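Why Small Things Get Lost, and How a Box Helps

Think about the smallest thing you own. It might be a ring, a bead or a hair tie. Small things are easy to lose. They roll under beds, slip between cushions and hide in folds of cloth.

One way to keep them safe is to give them a home. A home can be very simple, like a cardboard box. Put it on a flat surface with the lid off or folded back, so you can see inside while you work.

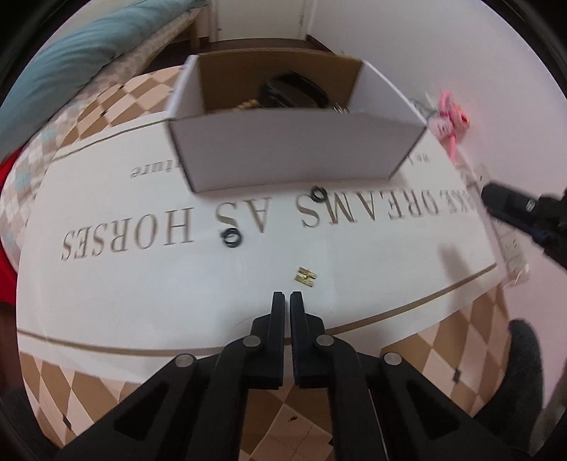 Black rings beside a white cardboard box, with a gold-colored chain inside.

Start by spreading a light-colored cloth or mat. Dark rings and shiny metal bits show up well on white. On a cloth with a busy pattern, such as diamonds, the same ring could be hard to spot.

Next, pick up the pieces one at a time. Big things like headbands are easy to grab. Tiny clasps take more care -- pinch them gently from both sides, then lift.
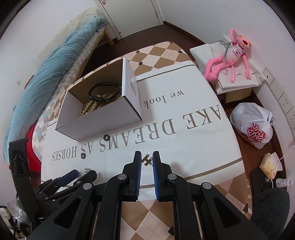

Relden Children's Page -- Home and Tidying Team

A clasp is the small part that holds a necklace or bracelet closed. Many clasps have a hook, and the hook fits into a loop. If the clasp comes off, the necklace won't stay on, so save it even if it looks like scrap.

Chains need care too. A thin chain might have 59 links, and a long one might have 800. When a chain is dropped in a heap, the links can twist around each other and make a knot. Lay it down in a line or a loose circle.

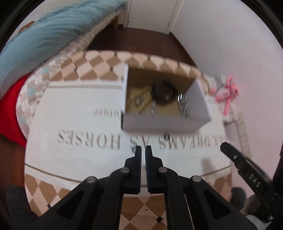

Some of the things in the box are shiny, and one is round and black.

Try it at home. Find 3 kinds of small things, such as beads, rings and hair ties, and put them in a box. Ask a grown-up first if the things are theirs. Keep the box up high if there is a baby or a pet in the house -- small pieces are not safe to swallow.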